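Category: Housing & Everyday Life / Working Papers

4.2 Do clear surfaces tell us anything about time spent at home?

The claim that a tidy home saves its owner time is repeated so often that few writers trouble to source it. Where a source is given, it is usually the Nair survey of 2232 households, which asked people to guess how long they had spent looking for things in the past week. Guesses of this kind are weak evidence. People who are proud of their homes have every reason to give a low figure, and the survey had no means of checking them.

Our own work in Woscombe began with the same doubt. We asked 640 households to keep a written diary for five days, noting each search for a mislaid item as it happened. We also recorded how much of the main table was free for use at the start of each day. Figure 3 shows the sort of surface at issue, with pale wood, a large white sheet laid over most of it and one blue object left near a corner. 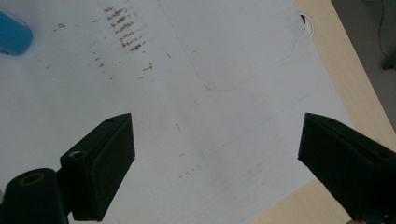

Figure 3. Table surface, largely covered.

A reader of the first draft objected that a table is a poor stand-in for a whole home, and that a family may keep one surface clear by pushing everything into a cupboard. We accept the point. It applies with equal force to the Tresari scale, which scores rooms by what a visitor would notice from the doorway, and which later studies have adopted with very little argument.

The diaries gave a muddled result. Households with the clearest tables reported slightly fewer searches, but the gap shrank once we allowed for the number of children at home, and among people living alone it vanished. Nor did the searches that were reported take less time. A lost key seems to take as long to find in a neat flat as in a cluttered one — perhaps longer, if it has been put away by somebody else.

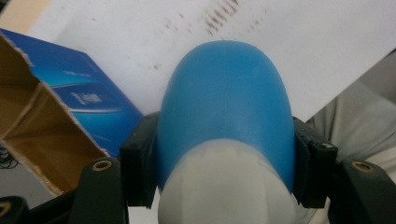 We are also wary of the follow-up carried out in Tunusent, where 30 of the homes were given free storage boxes and asked to keep the diary again. Searches fell in the first days and had climbed back by the end. The authors call this a delayed benefit. It looks to us like the ordinary effect of being watched, and without a group that received no boxes the two readings cannot be told apart. Any advice to the public on the strength of these findings would be premature, including advice drawn from ours.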